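Robotik-Praktikum, Handzettel 4: Handgreifer warten (Trirby)
Stand 11. Januar 2020, Betreuung: Fatima Sithole, Ming-te Shih

Greifer vor jeder Messreihe durchsehen, auch wenn's am Vortag noch lief.
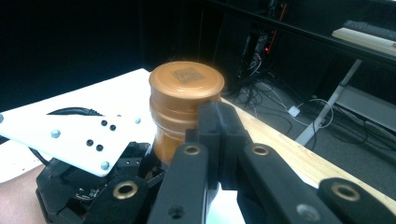

Reihenfolge einhalten, sonst Nullpunkt futsch. Zuerst Strom weg, dann Stecker. Kabelschlaufe frei? Darf beim Schließen nirgends einklemmen.

Buchsen an den Fingergelenken: Finger einzeln von Hand bewegen, auf Spiel achten. Hakt was, Gelenk mit trockenem Tuch abwischen, nochmal. Kein Öl!! (zieht Staub, hatten wir im März.) Buchse wackelt: nicht selber auspressen, zu Shobha Varghese bringen.

Sechskantschrauben an der weißen Platte: nur auf festen Sitz prüfen, handfest reicht. Wer anknallt, reißt den Kunststoff. Ersatzplatten dauern.

Backen: Abrieb anschauen, vor allem an der Kontaktfläche. Dann Probegriff mit Dose, Deckel oben, Code muss lesbar bleiben. 8 Griffe hintereinander, Dose darf nich rutschen. Rutscht sie doch: Backe reinigen und von vorn zählen.

Kalibrierung: Greifer ganz auf, Wert notieren. Soll 2950. Ganz zu: Soll 2213. Abweichung bis 13 ok, drüber neu einlernen (Menü Gelenke, Nullpunkt setzten, bestätigen, neu starten). Werte ins Heft, mit Kürzel.

Elektronik am Sockel nicht anfassen, nur Sichtkontrolle: lose Litzen, Stecker schief, Staub. Pinsel liegt in der Schublade.

Abgabe: Protokoll eine Seite, bis zur nächsten Übung an Chia-hao Chou. Fragen zur Software an Brendan Tierney.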